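Comment lire un projet de révision constitutionnelle sans être juriste
Temps de lecture : 3 min

Quand un gouvernement propose de changer la constitution, les journaux donnent surtout les réactions des partis. Je préfère lire le texte moi-même, et je vous explique ma méthode, que j'ai apprise en suivant la réforme du Sénat dans mon pays d'origine.

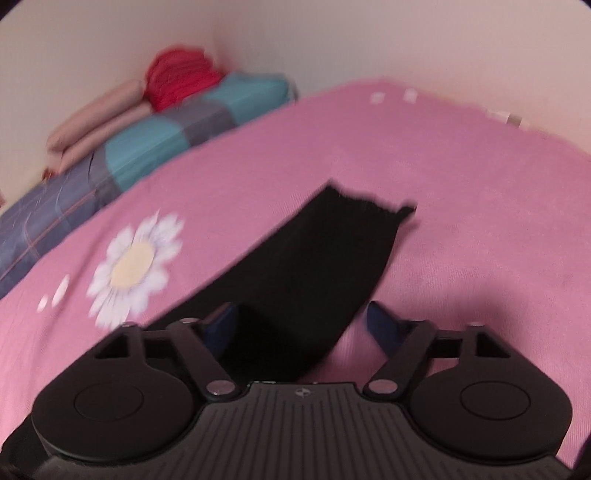

Le projet comptait 194 pages, mais la partie qui change vraiment le droit tenait en 17 articles. Il faut donc commencer par trouver ces articles.

1. Téléchargez deux documents : le projet et la constitution en vigueur. Vérifiez que la version en vigueur est consolidée, c'est-à-dire avec toutes les modifications anciennes.

2. Laissez l'exposé des motifs pour la fin. Il est écrit pour convaincre, et il influence la lecture.

3. Mettez chaque article nouveau à côté de l'ancien. Soulignez les verbes. Entre « le président nomme » et « le président peut nommer », la différence est grande. Regardez aussi qui doit donner son accord, et dans quel délai.

4. Suivez les renvois. Un article court peut dire seulement « à l'article 181, le deuxième alinéa est supprimé ». Chez nous, cet alinéa était celui qui limitait les décrets en période d'urgence, et presque aucun journal n'en avait parlé.

5. Cherchez les dispositions transitoires, d'habitude dans les dernières pages. Elles disent si la règle s'applique au président déjà élu ou seulement au suivant.

6. Lisez enfin l'exposé des motifs, puis les amendements déposés en commission.

Pour garder une trace, j'écris un résumé de 500 mots au maximum. Mon amie Rosaura Cárdenas le relit et me marque en rouge les phrases où je donne mon opinion au lieu du texte. Il y en a toujours.

Si le vote est prévu en août, commencez dès le dépôt du projet, car les bibliothèques parlementaires ont souvent des horaires réduits en été.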